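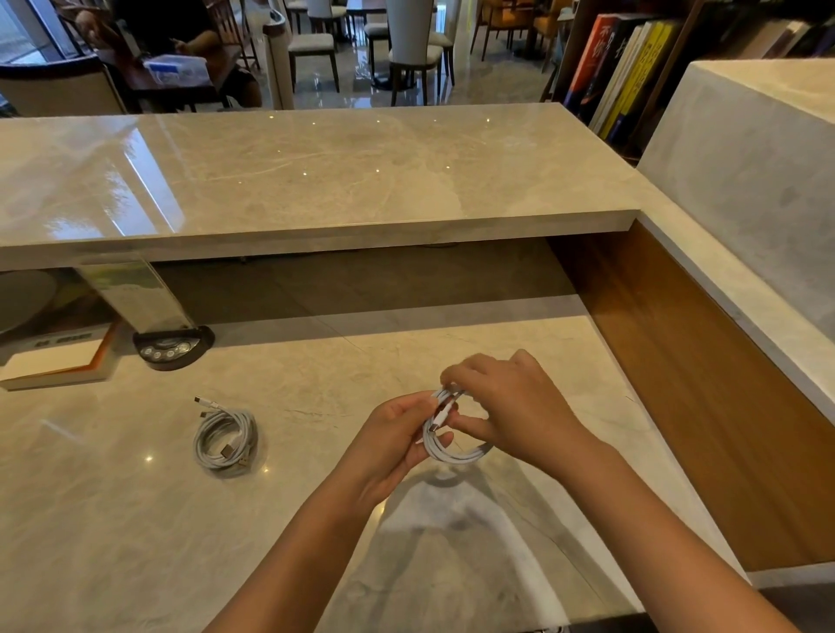

*Photo: Yuzuki Matsuda / Jemov*

### 7.3 Coiling and storing the charging cables

Do this at the end of each shift, before the counter is wiped down.

1. Unplug the cable at both ends. Pull on the plug, never on the cord.
2. Lay the cable on the counter and work out any kinks.
3. Hold the first loop in one hand and add the rest with the other. Let the cable follow its own curve.
4. Keep the USB-C connector free of the loops so it can be checked for bent or dirty contacts.
5. Press the coil flat and set it beside the finished ones. Leave the plugs showing.
6. Put the coils in drawer 50, one layer deep.

**Note:** Guest cables left at the counter go in a separate bag marked with the room number. Do not mix them with ours.

**Caution:** Do not wrap a cable around your hand or around a charger. Tight bends next to the plug break the wires inside.

Replacement cables are ordered from Moldovan, part 805. For damaged sockets, call Tatsuya Tsuji at extension 161.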